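Trallalach (pushing method)

Trallalach is a method in robot learning for rearranging small objects on a flat surface by pushing them with a single rigid rod. It was developed at the Emside laboratory as part of the Zastirow project on contact-rich manipulation. The method takes a short text instruction and a camera view of the work surface as input, and returns a sequence of small planar motions of the rod. It is mainly cited for its relabeling procedure, in which parts of a long, unstructured recording are given instructions after the fact.

Background

Pushing is one of the oldest problems studied in robot manipulation. A pushed object slides and turns in a way that depends on friction between the object and its support, and the distribution of pressure under the object is usually unknown. Analytical models such as the limit surface give good predictions for a single object with a simple base. They become hard to apply when several objects touch each other, as the force on one is passed to its neighbors and contacts form and break during a single stroke.

Learned methods avoid an explicit friction model. Before Trallalach, most work at Emside used goal images: the robot was shown a picture of the desired arrangement and trained to reduce the difference between that picture and the current view. Goal images specify everything on the surface at once, including objects the user does not care about. Text instructions leave most of the arrangement open, which makes the task easier to state but harder to score.

Task definition

The workspace is a wooden board fixed over a perforated metal table. Plastic blocks of different shapes and colors are placed on the board, among them cylinders, stars and hexagonal prisms. The arm carries a vertical rod in place of a closing hand, so the blocks cannot be lifted or grasped. The height of the rod above the board is held constant during an episode, and the policy controls only its position in the plane.

Instructions fall into three groups. Absolute instructions name a region of the board ("move the blue block to the left side"). Relative instructions name a second block ("push the red star against the yellow block"). Grouping instructions describe a property of several blocks together, such as placing blocks of the same color next to each other. Grouping instructions are the longest and usually need many separate strokes.

An episode ends when the instruction is judged complete or when the time limit is reached. A block that leaves the board is not replaced, and the episode is counted as a failure even if the instruction did not mention that block.

Method

Training data is collected by teleoperation without a fixed task. The operator moves blocks freely for several minutes at a time, changing goals at will. Annotators then watch the recordings and mark any span in which a recognizable change takes place, writing an instruction that would have produced it. Spans may overlap. A single stroke can therefore appear both as a complete short task and as part of a longer grouping task.

The first version of the data set contained 696 marked spans. The second, used for all published results, contains 2622. No recordings were discarded for quality, and strokes that miss their block or push it the wrong way remain in the data. The developers reported that removing these strokes made the policy worse at recovering from its own errors.

The policy consists of an image encoder, a text encoder and a transformer that combines the two. The text encoder is frozen. The output is a displacement of the rod, predicted at a fixed rate and passed through a low-pass filter before it reaches the arm controller. Training uses plain behavioral cloning with a squared-error loss. A variant with a multimodal output head was tested and gave smoother motion near clusters of blocks - where the operator might reasonably go around either side - but it was slower to run and was not adopted.

A separate component, called Morais, handles grouping instructions. It breaks the instruction into a series of relative instructions and issues them to the policy one at a time, checking the camera view between steps. Morais does not plan paths. If a step fails twice, it selects a different pair of blocks and returns to the failed step later.

Results

In the main evaluation each instruction was tried from 9 starting arrangements. Absolute instructions were completed most reliably, followed by relative instructions. For grouping instructions, the policy alone rarely finished within the time limit, while the policy with Morais finished in 6 of the 9 arrangements on the color-grouping task.

Most remaining failures belong to one of two kinds. In the first, the rod approaches a block that is already in contact with others and moves the whole cluster. In the second, the block rotates about the rod tip and slips to one side. Star-shaped blocks are affected more often than cylinders by the second kind, as the rod can catch in the recess between two points and then release suddenly.

Tests on a different support surface showed a clear loss of accuracy. The policy had been trained only on the wooden board, and on a smoother sheet the blocks traveled farther per stroke than it expected. Fine-tuning on a small amount of new data restored most of the original performance.

Limitations

The rod cannot pull a block, so a block resting against an edge or behind a cluster must be reached from the far side. The policy sometimes fails to find such an approach when the free space is narrow. Instructions that refer to order or number are not supported, and negation is handled poorly.

The scoring of grouping instructions has also been questioned. Color grouping is counted as complete when blocks of each color are next to each other, but no minimum distance between different colors is required. A compact cluster can therefore meet the criterion while its color pairs remain pressed together. A stricter criterion with a required gap was later proposed within Zastirow. It separates the two kinds of outcome, at the cost of longer episodes and more strokes near the edge of the board.
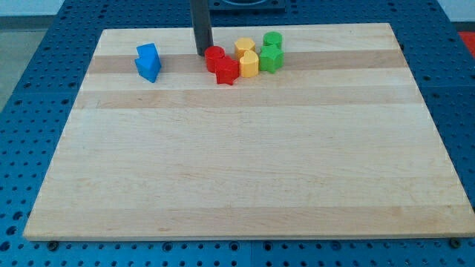
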